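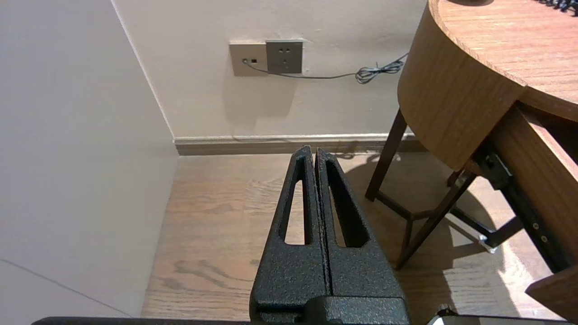

Início > Contos > A contagem de Clellum

A urna chegou a Clellum de barco, às seis da manhã, embrulhada num oleado amarelo, e eu fui a primeira a vê-la! Tinha dezanove anos feitos em setembro, era a minha primeira eleição e calhara-me a mesa da escola velha, a única da ilha. Segurei uma das asas, o barqueiro segurou a outra, e subimos a rampa a rir, porque a coisa pesava menos do que um cesto de sardinhas e nós íamos com uma solenidade de procissão.

Em Clellum há 447 eleitores. Sei o número de cor porque passei a noite anterior a ler os cadernos em voz alta na cozinha, para a minha mãe, que ia respondendo a cada nome: esse emigrou, essa partiu a anca, esse deve-me uma enxada. A disputa era para a câmara de Jindmont, do outro lado do canal, e o continente inteiro já tinha feito as suas previsões sem pensar muito em nós. Diziam na rádio que Clellum votava pouco e tarde. Pois às oito em ponto a fila dava a volta ao tanque!

Que manhã, meus amigos. Vinham os pescadores ainda de botas, as irmãs do forno com farinha nos cotovelos, um rapaz que votava pela primeira vez como eu e que dobrou o boletim tantas vezes que já não passava na ranhura. Teve de o desdobrar outra vez, de costas para nós, vermelho como um tomate. O professor reformado trouxe uma caneta sua — não confiava nas do Estado — e esteve tanto tempo atrás do biombo que a vizinha lhe perguntou se estava a escrever um romance.

Ao meio-dia levantou-se o vento. Quem conhece o canal sabe o que isso quer dizer: o Ghumman, o barco da tarde, não saía, e no Ghumman vinham quarenta eleitores nossos que trabalhavam na conserveira de Jindmont. Quarenta! O presidente da mesa foi à janela, voltou, tornou a ir. As urnas fechavam às sete e a lei não sabe nada de marés.

Às cinco e meia, a traineira Orico apareceu na ponta do molhe, a dançar de uma maneira que metia medo, com gente agarrada a tudo o que fosse agarrável. Tinham juntado moedas para o gasóleo e convencido o mestre com uma promessa de jantar. Desembarcaram encharcados, uns verdes de enjoo, e subiram a rampa a correr, a pingar, a gritar que não fechássemos nada. Eu batia palmas à porta, coisa que um membro da mesa não deve fazer, e fui repreendida com toda a justiça.

Votaram todos. O último boletim entrou na urna às sete menos quatro, mole de água salgada, e tivemos de o empurrar com uma régua.

Contámos à luz de dois candeeiros, porque o vento tinha levado a eletricidade. Eu abria, lia, mostrava; o secretário riscava os tracinhos na ardósia. Não vos digo quem ganhou em Clellum, que o voto é secreto e a ilha é pequena, mas digo que perto da meia-noite chegou pela rádio a pilhas o resultado do concelho inteiro. Diferença final: dezanove votos. O locutor repetiu o número duas vezes e a seguir disse o nome da nossa ilha, mal pronunciado, com o acento na sílaba errada.

Lá fora, no largo, o mestre da traineira já reclamava o jantar. Fomos todos, com a ardósia debaixo do braço, e a minha mãe pôs mais água na sopa.

1,000 partilhas | 40 comentários

© Contos do Canal — Contacto — Voltar ao topo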